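4. Test Setup and Data

After the frame was finished, we moved the two arms to the bench in the Listitz shared workshop and bolted them down side by side. Each arm has a two-finger gripper. Funmilayo Tijani wrote the control code, which we named Humeto, and I did the wiring and calibration.

We started with towels, then moved to clothing. Clothing was harder — sleeves and trim bunch up, and the depth readings get noisy at folds.

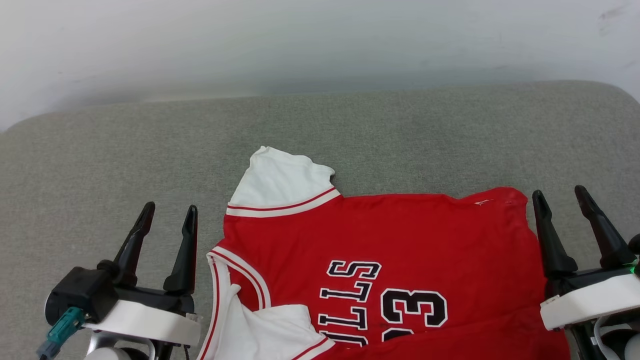

Figure 6. Basketball jersey on the gray fabric work surface, both grippers open.

The jersey was laid out by hand in a different position for each trial. We set a goal of 3,000 grasp attempts and logged 1,182 before the end of the term. Of those, 494 were on the jersey. The rest were on towels and T-shirts.

The left arm lost calibration twice, both times after a cable pulled on the wrist. We added a clip and re-ran the Thursday trials. The old logs are kept in a separate folder and are not used in Section 5.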